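# Cleaning and Storing Eyepieces and Optical Accessories

Fovusdale Observing Center, Equipment Loan Service

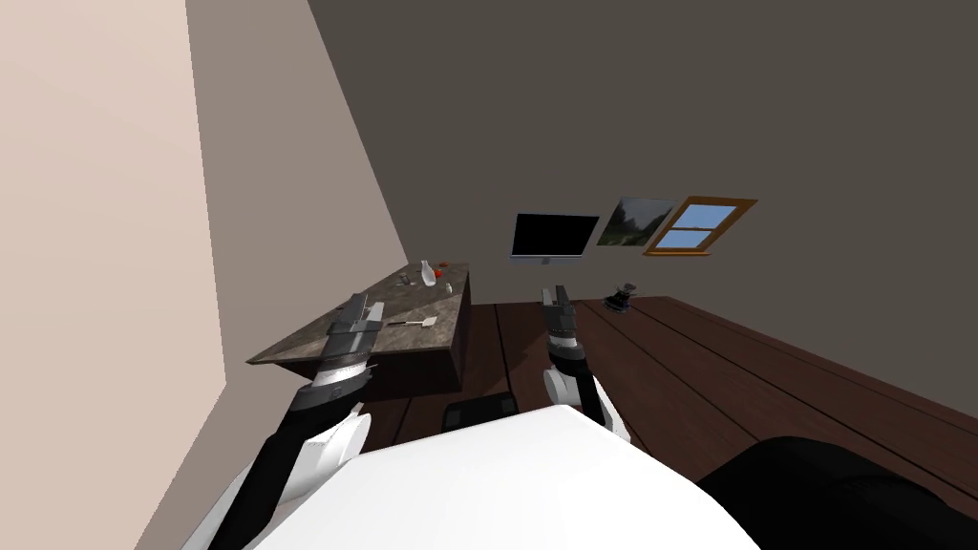 These instructions apply to all eyepieces, Barlow lenses, star diagonals and filters issued by the Equipment Loan Service. They may also be followed by members who own similar equipment. They do not cover primary mirrors, corrector plates or the inside surfaces of any telescope. Work on those parts is carried out at the Tenwood workshop.

Most optical surfaces need far less cleaning than their users expect. A few specks of dust on an eyepiece have no effect on the view that an observer would notice at normal magnification. Coatings, on the other hand, are easily scratched, and a scratch is permanent. Before starting, hold the item under a lamp at an angle and decide whether it needs attention. Dust alone calls for the blower and nothing more. Fingerprints, eyelash oil and dried dew spots should be removed, as they can mark a coating if left for a season.

## Materials

Gather the following before opening any container:

- A rubber bulb blower, hand operated
- A soft lens brush kept in its own closed tube
- Lens tissue or unused cotton swabs
- Optical cleaning fluid (the loan kits contain Stesar fluid in a dropper bottle)
- A clean microfiber cloth for metal and rubber parts only
- Replacement caps in the correct diameter
- A shallow tray lined with a folded towel

Canned air must not be used. The propellant can leave a residue, and a tilted can may spray liquid onto the glass. Household window cleaner, eyeglass wipes and paper towels are also excluded.

## Preparing the work area

1. Choose a table away from open windows, heating vents and fans.
2. Wipe the table with a damp cloth and let it dry.
3. Set the tray in the middle of the table. All items should be handled over the tray so that a dropped eyepiece lands on the towel.
4. Wash and dry your hands. Do not apply hand cream.
5. If the equipment has come in from a cold night, leave it capped in its closed case until it reaches room temperature. Opening the case early allows moisture to form on the glass.

## Cleaning an eyepiece

1. Remove both caps and place them upside down on the tray, so that their inner faces do not pick up lint.
2. Hold the eyepiece with the glass facing the floor. Squeeze the blower several times from a short distance without touching the surface.
3. If dust remains, draw the lens brush lightly across the glass in one direction. Use the blower again afterward.
4. Inspect the surface. If it is clear, go directly to step 8.
5. Place one drop of fluid on a cotton swab. Never put fluid directly on the lens, where it can run under the retaining ring and reach the inner elements.
6. Starting at the center, move the swab outward in a light spiral. Turn the swab as you go so that a fresh area meets the glass. Do not press.
7. Use a second, dry swab in the same way to lift the remaining fluid. Discard both swabs. If a mark is still present, repeat with new ones. Stop after 2 attempts and return the item with a note.
8. Clean the metal barrel with the microfiber cloth. Rubber eyecups may be wiped with a cloth dampened in plain water, provided the cloth does not touch the lens.
9. Replace both caps immediately.

Eyepieces must never be taken apart. The order and direction of the inner elements are set at manufacture, and a loan eyepiece that shows signs of having been opened will be charged as damaged.

## Filters

Threaded filters are cleaned in the same manner, with both faces treated in turn. Hold the filter by its metal cell. Moon and color filters tolerate ordinary care well. Narrowband nebula filters have more delicate coatings and should receive the blower only, unless there is a visible fingerprint.

Solar filters are a separate matter. Do not apply fluid to a solar filter of any kind. Examine it before each use by holding it toward a bright indoor lamp. A filter with a pinhole, crease, scratch or loose cell must not be used and should be returned at once in its red bag.

### Freeing a stuck filter

A filter may bind in its thread after a cold session. Let the parts warm up first. Wrap a wide rubber band around the filter cell, grip it evenly on all sides, and turn it counterclockwise. Squeezing hard at two points bends the ring slightly and makes the thread bind further. Pliers are not permitted. If the filter does not move, leave it in place and report it on the return form.

## Star diagonals

The mirror inside a diagonal is reached from either opening and is awkward to clean well. Use the blower through the telescope side with the diagonal tipped so that loose dust falls out. Swabs should not be used on a mirror diagonal. A prism diagonal may be cleaned on its outer faces as described for eyepieces. The label on the housing states which type has been issued.

## Choosing and fitting caps

Caps are the simplest protection available, and lost caps account for much of the dust seen on returned equipment. Replacement caps are stocked at the loan counter in the following sizes:

| Item | Cap | Notes |
|---|---|---|
| Standard eyepiece barrel | 1.25 inch push-on | Fits most loan eyepieces |
| Wide-field eyepiece barrel | 2 inch push-on | Also fits the large diagonal |
| Finder scope, front | 50 mm push-on | Measured at the lens |
| Finder scope, front, with dew ring | 53 mm push-on | Remove the ring if the cap is tight |

A cap should go on with light pressure and stay in place when the item is turned over. One that slides off should be replaced. Do not line a loose cap with tape, because the adhesive softens in summer and spreads to the barrel.

Caps collect dust too. Wash plastic caps in warm water with a little dish soap, rinse them well, and let them dry completely before use. A cap put back damp will trap moisture against the lens.

## Storage

Store each item capped, in its assigned space in the Jadoon case. The foam has been cut to fit, and items should not be moved between spaces. A case holding a full set has 18 spaces, including those for the filters. Check each space against the card inside the lid before closing.

- Keep the case indoors, in a dry room with a steady temperature. Garages, attics and car trunks are not suitable.
- Place one packet of silica gel in the corner pocket. Exchange it at the counter when the indicator changes color.
- If any item was exposed to dew, leave the case open indoors until everything is dry, then cap and close.
- Do not store cleaning fluid inside the case. It travels in the outer pouch, upright.

Fungus can grow on coated glass kept in damp, dark conditions. It first appears as fine threads or a faint web near the edge of the lens. An item showing these signs should be sealed in a plastic bag by itself and returned without cleaning.

## Returning equipment

Borrowers are asked to remove loose dust with the blower before return. Further cleaning is optional. Any mark that could not be removed should be entered on the return form with the name of the item and the side affected. No charge is made for ordinary dust, fingerprints or a single lost cap.

Printed copies of this page are kept in the lid pocket of each case. Fluid, swabs and silica gel may be collected at the counter during loan hours.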